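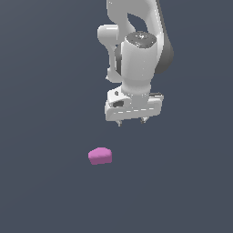 Foro Abella > Simulación y control > Planificación de agarre

Tema: El descenso se aborta a mitad de trayectoria en simulación

kp_bajo
Tengo un pick con pinza paralela que falla siempre en el mismo tramo. La preaproximación se planifica y se ejecuta sin problemas, con los dedos abiertos y bien por encima de la pieza. Al pedir el descenso cartesiano, el planificador devuelve una fracción del recorrido y para. Fondo liso, un solo objeto rosa, sin obstáculos. Uso Wakham para planificar y el puente de Tultcombe para el estado articular. Semilla 941, falla el 100 % de las veces. Con otras semillas falla a ratos.

tornillo_sinfin
¿Umbral de salto articular? Si está activado y la muñeca pasa cerca de una singularidad, te corta la trayectoria ahí. Pega el log.

kp_bajo
[plan] cartesian path: 39 % completed
[plan] reason: state in collision (hand, target_0)
El umbral está desactivado.

marea_baja
Entonces no es cinemática, es colisión. ¿Qué malla usas para target_0? Si has dejado la envolvente por defecto, Wakham mete una caja alineada con los ejes del mundo más el margen. Una pieza redondeada e irregular como esa queda bastante más pequeña que su caja.

tornillo_sinfin
No me convence. Con una caja mal ajustada fallaría al final del descenso, cuando los dedos ya están a la altura del objeto. Al 39 % todavía queda mucho aire. Yo miraría si la pose del objeto llega en el marco de la cámara y se está interpretando en el de la base.

marea_baja
Depende del margen. He visto configuraciones con el margen en metros leído como milímetros y al revés. De todas formas, se comprueba en un minuto: publica la escena de planificación y superponla al render. El render no te dice nada de la geometría de colisión.

kp_bajo
Superpuesta. La caja está centrada en el objeto, así que el marco es correcto. Pero es enorme, llega casi a los dedos en la preaproximación. El margen estaba en 400. El fichero venía de un proyecto antiguo en décimas de milímetro y el cargador actual lo lee en milímetros.

tornillo_sinfin
Retiro lo del marco. Aun así, revisa el orden de las operaciones: el objeto tiene que entrar en la matriz de colisiones permitidas con los dedos antes de pedir el descenso. Si lo haces al cerrar, volverás aquí con otro fallo.

r_521
Discrepo en permitir la colisión durante todo el descenso. Se tapan errores de percepción. Yo parto el movimiento en dos: tramo largo con comprobación completa y solo los últimos milímetros con el par dedos-objeto permitido. La palma no la permito nunca.

tornillo_sinfin
En simulación con pose exacta me parece sobreingeniería. En el robot real, de acuerdo.

r_521
El código de simulación acaba en el robot real. En Rornano tuvimos que rehacer los dos modos por separarlos.

kp_bajo
Margen corregido, malla convexa en lugar de caja y descenso en dos tramos. La semilla 941 ya planifica completa. La 521 sigue parando en el segundo tramo, con colisión entre hand y target_0. Miro la orientación del agarre y abro otro tema si no sale.

marea_baja
Antes de abrirlo, imprime la distancia entre palma y malla en la pose final. Si es negativa, el punto de agarre está demasiado profundo y el planificador tiene razón.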